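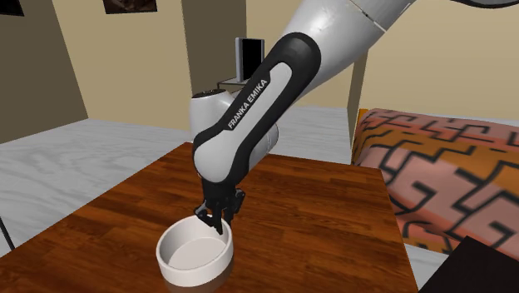 Step 1. Choose one task and write it down

Before you speak about robots with your staff, choose one small task. At Flarden, where we fold and pack the table sets for guest houses, we chose the bowls: take a bowl by the rim, lift it, put it in the tray. Write the task in one sentence. If you need three sentences, it is too big for the first time.

We prepared ours in simulation during April, before any arm was delivered to the packing room. I recommend this order. A simulated bowl costs nothing when it falls, and people can look at the screen and say what they think.

Step 2. Ask the people who do the task now

Kolbrún Frandsen has packed bowls with us for many years. I sat next to her for one morning and I wrote what her hands did. She turns each bowl a little to feel for a chip on the rim. This was not in our work instruction, and I would have left it out completely.

Questions which gave us good answers:

- What do you check without thinking about it?
- Which part of the task hurts at the end of the day?
- Which part would you like to keep?

Step 3. Test the grip at the rim

With a two-finger gripper, one finger goes inside the bowl and the other stays outside. Please check these points in the simulation:

- The wrist points straight down when the fingers arrive.
- The inside finger does not touch the bottom of the bowl.
- The arm still reaches well when the bowl is close to the edge of the table.
- The bowl does not turn when it is lifted.

Change only one value between two runs. Our first setting failed in 27 runs from 400, nearly always with the bowl near the front edge. We moved the approach point a little higher and repeated everything from the start.

Do not spend time on a beautiful virtual room. A ready-made one with a table of the correct height is sufficient.

Step 4. Show the runs to everybody

Invite the whole shift, also those who do not pack. Show the failed runs too. When we showed only the good ones, Quentin Hervieu asked who will pick up the bowls that fall, and I had no answer. Now it is written in the plan: the person at the check table stops the arm with the button, picks up the bowl and starts again. Nobody reaches into the area while the arm moves.

Step 5. Write the new work day

Make a page with two columns, "before" and "after", and fill it for each person. For Kolbrún the lifting goes away and the rim check stays, now at a separate table with a better lamp. For Quentin there is more work at first, as he learns to restart the cell and to keep the fault list. We agreed that this learning is done in paid hours.

Write also what you do not know yet. Our page says that the speed of the afternoon shift is open, and that we will not set a target for it before the first 4,000 bowls are packed.

Step 6. Fix the date for the review

Our colleagues at the Cáceres site skipped this step and had to organise it later, when people were already annoyed. Put it in the calendar before the arm starts. Bring the two-column page and the fault list, and let the packers speak first.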